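Prarno-Box: short-horizon pick data for a low-cost printed arm

Maintained by Gunhild Kragh and Sylvain Pons. Card last edited April 15, 2026.

What this is

Teleoperated episodes of one printed arm with hobby servos handling a small open-topped box on a wooden table. We recorded it to test whether grasp timing can be learned from an overhead camera alone, with no force sensing in the fingers. There are 897 episodes in the release, 690 for training and the rest held out.

Each episode has RGB video, commanded joint positions and measured joint positions. Video and joint logs share one clock. Joint values are in radians, gripper opening is scaled 0 to 1. 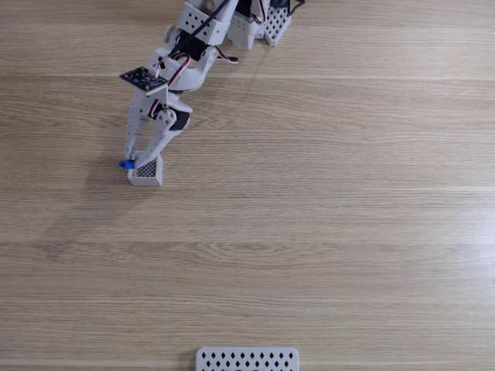
Episodes end when the operator presses stop or at 400 steps, whichever comes first. Control runs at 10 Hz. Failed grasps are kept and carry success = 0, so filter on that field if you only want clean demonstrations.

Baseline

The Aubert policy (behavior cloning, action chunks of 10) was trained on the full training split. Adding the failed episodes with their label helped on the held-out split – dropping the label made it worse than leaving them out.

Known problems

Servo backlash shows up as a small lag in the measured wrist angle. We did not correct it.
Episodes from the first week of February have a different white balance.
One arm, one table. Do not expect transfer without fine-tuning.

Labels were checked by Marcelle Delorme. Send corrections through the issue tracker.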